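Insertion by feel: what changed when we stopped trusting the camera

April 2, 2024

I have been meaning to write up the search work since November, when we got the first results I was willing to show anyone outside the lab. It is one part of Hodevine, our project on putting desktop computers together with robot arms, and it deals only with the last few millimetres of each insertion.

The starting point was simple. Our vision model finds a slot or a socket well enough to get the part close to it. Close is no good for a processor, and it is not much better for an expansion card. In the baseline runs the arm went straight down at the position the camera gave it, and when it met something solid too early it stopped and logged a failure. We did 645 attempts that way, across all the parts, before I changed anything.

The new method keeps the camera for the approach and then ignores it. Once the part touches, the arm holds a light, constant downward force and moves in a small spiral, while a learned model reads the wrist forces and decides whether to carry on, tilt, or back off and start again. The model is small. It trains in an afternoon on one ordinary graphics card, and most of the effort went into labelling the force traces by hand.

The parts wait in a printed fixture to the left of the open tower: the drive upright in its blue caddy, the processor flat in a recess, the card standing in a narrow slot. The tower lies on its side, so every insertion into the motherboard is a downward one. I copied the idea of a stepped tray from an older rig at Plostport and changed the spacing to suit our fingers.

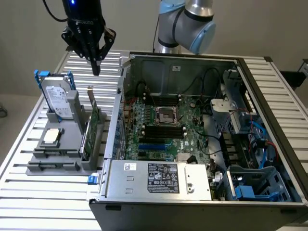 What the numbers say

We ran 766 attempts with the new method. Failures on the expansion card fell by around 66 per cent compared with the baseline. The processor improved as well, but by less, and I would not lean on that figure yet. We were careful with the force limit there because socket pins bend easily, and a low limit means the arm gives up early on attempts that might have gone in.

The drive hardly changed. Its caddy already guides it into the bay, so there was little left for a search to fix. I should have expected that and spent the time elsewhere.

What went wrong

Cables are still the main problem. A loose power lead across the board can push back on the fingers in much the same way as the edge of a slot does, and the model can't tell them apart. For the runs above we tidied the leads away from the target slot before each attempt, so please read the results with that in mind.

I also lost 2 weeks to drift in the force sensor. It warms up over a long session and the zero moves. We now re-zero before every pick, with the fingers open and clear of everything, and it costs almost no time.

Next

I want to try the same model on a different chassis without retraining it. There is a Zison tower on the shelf with a tighter layout, which should show fairly quickly whether the model has learned something general or just our one case. After that, memory modules, which need a lot more force than anything we have done so far and have to go in evenly at both ends.

The force traces will go up with the code when I have cleaned up the file names. The labels are mine - if you disagree with any of them, send me the trace number and I'll look again.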